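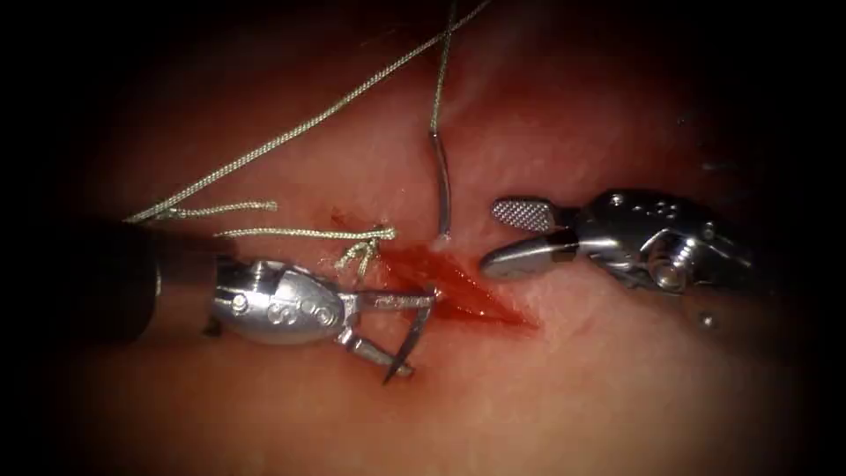
TV NIGHT TIPS: getting the living room ready for a long binge

Quick list, typed between episodes. We did all 8 seasons of one medical drama this winter and learned most of it the hard way.

Sort the glare first
Turn the set off. Sit in your usual spot. Whatever you see in the black screen is what will bug you later. Lamp behind the couch — move it to the side of the TV or behind it. Windows: blackout liner clipped to the back of the curtains you already have. Binder clips work fine. No sewing.

Clean the screen the boring way
Dry microfiber. Then barely damp microfiber if there are still smears. Plain water. Never spray the screen itself, it runs down into the bottom edge. Skip the paper towels and skip the window cleaner. Wipe in one direction and let it dry before you switch back on.

Dialog too quiet, explosions too loud
Try the settings before you buy anything. Look for night mode, or dialog boost, or clear voice, every brand calls it something else. Turn bass down a couple notches. If the soundbar is shoved inside a cabinet, pull it foward so the front lines up with the shelf edge. Big difference in ours. A rug helps too if the floor is bare.

Turn off the motion thing
Makes a sitcom look like a soap. Usually under picture, advanced. Might have to do it separately for each input, so check the streaming box and the disc player both.

Remotes
We have 4. They live in a Nestel cutlery tray on the coffee table, the narrow one. Strip of hook tape on the back of the little streaming remote, matching strip on the side of the table. Spare batteries in the same tray. Buttons sticky? Batteries out, cotton swab, tiny bit of rubbing alcohol, leave it an hour.

Cords
Label both ends before you unplug anything. Masking tape and a pen is plenty. Power on one side, everything else on the other. Widine makes a fabric sleeve with a zipper that I like, but old tube socks with the toes cut off do the same job if nobody looks back there.

Popcorn
Half cup kernels, 3 tablespoons oil, heavy pot, lid a crack open. Put 3 kernels in first and wait for them to pop, then add the rest. Salt has to be fine or it all ends up in the bottom of the bowl. Run it through the spice grinder. Butter goes on in two rounds, toss in between.

Grease on the couch
Cornstarch, right away. Leave it through an episode. Vacuum, then dab with a drop of dish soap in warm water. Test under a cushion first. Velvet — call somebody.

Blankets
One per person, in a basket, not draped. Wash without softener, it makes fleece go flat. Low heat.

Discs
Still keep the box sets. Shows leave the streaming services all the time, usually when you're in the middle of season five. Store upright, away from the heater. Wipe from the center out to the edge, never in circles. My Rornasis rack says it holds up to 800 but thats with slim cases.

Last thing, turn off autoplay. Settings, playback, uncheck next episode. You'll get to bed before 1 am.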